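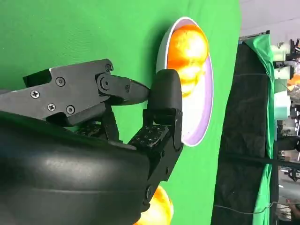 Rule 16 of the Prutton handbook said that no one could reach into the work area while the arm was live. Rule 2 said that fruit had to be replaced the moment it bruised. Ximeng Cai had written both, on different afternoons, and was now being asked to explain how they got along.

"You stop the arm," she said. "Then you swap the orange."

"Stopping the arm takes a signature," said Ehsan Golestani. "Rule 10."

"Whose?"

"The safety lead's."

"You're the safety lead."

"I'm aware. I can't sign for my own stop. That's also Rule 10."

Ximeng turned pages. The auditor from Lunow was due after lunch, a man who had once failed a site over the font on its warning labels.

"What did they do at Koretti?" she asked.

"Plastic fruit."

She considered this with some disgust. Standards were standards — but plastic.

"Fine," she said, and uncapped her pen. "Rule 61. Bruising is a matter of opinion."

Ehsan read it over her shoulder. "There's no Rule 60."

"There will be by lunch," she said, and went to find someone who could sign for it.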